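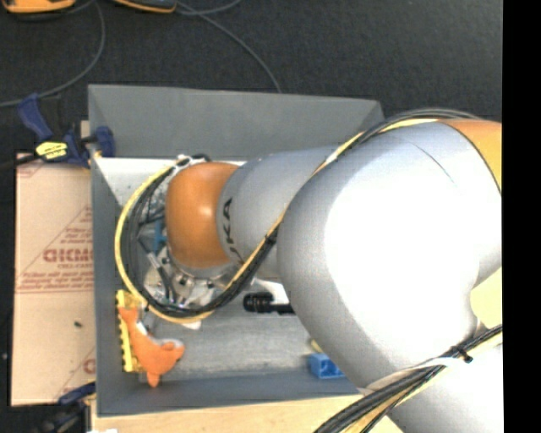 I got to the Omden open day late, with wet shoes, and Hernán Llanos still handed me a coffee before I'd found the sign-in sheet. He runs the picking bench there, and he'd been talking to visitors since 7 that morning.

"Everybody asks how strong it is," he told me. "I'd like them to ask how it decides what to grab!"

So I asked. He laughed, then gave me a really long answer (I only followed half) about shapes, and how a soft toy is a nightmare next to a hard plastic block. "A block is the same block every time. A plush fish gets squashed and now it's a different thing."

I wanted to know why the bin gets clamped to the table. "You push on the side of a bin just once and everything you measured is wrong," he said. "We learned that in May -- two days of work, gone."

His colleague Renji Mizuno came over from the Veltdale side of the building, and the two of them got into it about cables. Renji wants them tied closer to the arm. Hernán likes some slack. "If it's tight, it pulls at the wrist," he said. "Then guess who's up a ladder fixing it?"

Around 50 people had signed up, mostly families. One kid asked if the arm gets to keep the toys. "I told her we share," Hernán said, and went off to find more coffee.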